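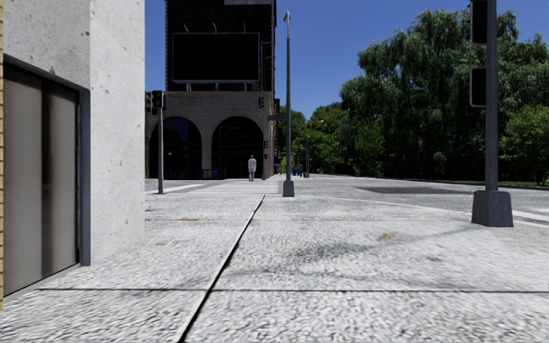

Grey doors, grey wall, grey slabs. My lunch walk.

Walking at lunch: does it count if you hate it?
Posted by gisance_gal, Monday, April 28, 2025

So my physio wants me walking 53 minutes a day (don't ask me where she got the 53) and the only time I've got is lunch. Two weeks in and I'm bored out of my skull. Same blocks, same podcasts. Does anybody enjoy this or are you all just better at pretending?

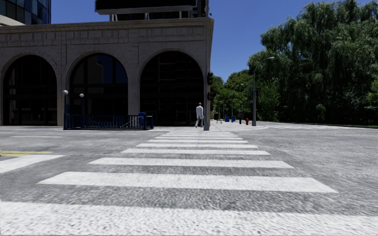
I've tried going before work as well but I'm useless before eight, and after tea it's dark and the dog sulks if she's left behind.

jedby605 wrote:
Ditch the podcasts! I went without headphones for a month and my mood was heaps better. You start noticing stuff.

nesteck_nan wrote:
Disagree, sorry. Without an audiobook I'd be home in ten minutes. I got through all of the Jardine mysteries last July just doing laps of the neighbourhood.
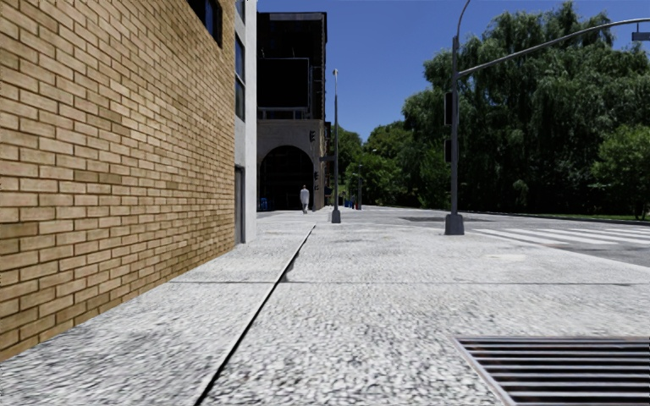
jedby605 wrote:
Each to their own, but I reckon boredom is half the point. I pick one thing a day and look for it properly. Last week it was colours. Take your brick wall, you'd call it tan and keep going, but there's honey yellow in there and a much darker ochre, and the odd brick that's gone browner than its mates. That's a good five minutes gone right there.

gisance_gal wrote:
Five minutes looking at bricks, mate. I'm not that far gone yet.

tin_kettle wrote:
Shoes! Everyone skips this. I was in old runners and my shins were killing me, got fitted properly and now I don't mind it at all.
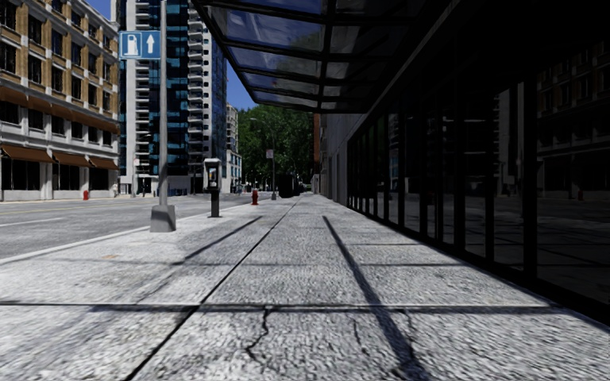

Cracked slabs on the footpath, pick your feet up

nesteck_nan wrote:
Seconding shoes. Still not giving up my audiobooks though.

gisance_gal wrote:
Okay, new shoes on payday, and I'll try one walk with no headphones. One!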